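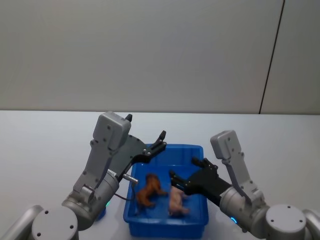

Ticket 1132: right arm hesitating over the tray, open day bench

Support > Bench systems > Two-arm tray cell > Tickets

We use cookies to keep you signed in and remember your ticket filters. Accept / Manage

Opened October 7, 2024 by Darmawan Hutapea
Status: open, watching

Hi all, me again! We've got the Velance open day coming up and I'm running the chicken demo – two arms, blue tray, one roasted-looking piece on the left, one pale piece on the right. Visitors love it when they see it go, so I'd really like it to go. Right now the right arm gets down into the tray, reaches the pale piece and then just hangs there. Left one sits up over its corner with the jaws wide open, waiting for its turn, and the whole thing times out with code 444.

What I tried, in order:

1. Power cycled both arms. Same thing. (I know, I know, but you'd have asked.)

2. Swapped the order so the left arm goes first. It picked the brown piece fine, four times out of 4 – then the right one stalled again. So I'm pretty sure it's a right side problem and my script is okay.

3. Looked at the lights. There's a green one on the left arm and a blue ring on the right. Adi Teoh thinks blue is just "moving under program" on these, but the Plevberg manual in our drawer is for the older model and I couldn't find it in there. Can somebody confirm?

4. Moved the pale piece up toward the empty end of the tray. Better! It closed on it twice and stalled once. I'm wondering if the fingers are brushing the tray rim when the piece sits low and the force limit trips.

5. Raised the force limit on the right gripper to 37. Ran through lunch with no 444, but the grip looked rough on the meat, so I put it back.

Reply from Adi Teoh:
Blue is fine, leave it. Can you send the log from step 4, the stalled run? Also check which approach angle is loaded, I think you still have the one from the Godard visit in March and that was for a deeper tray.

Darmawan again:
Oh man, yes, it's the Godard file. Loading the shallow tray one now, log is attached. Ismail has the bench until three so I'll rerun after that and post the result in this ticket.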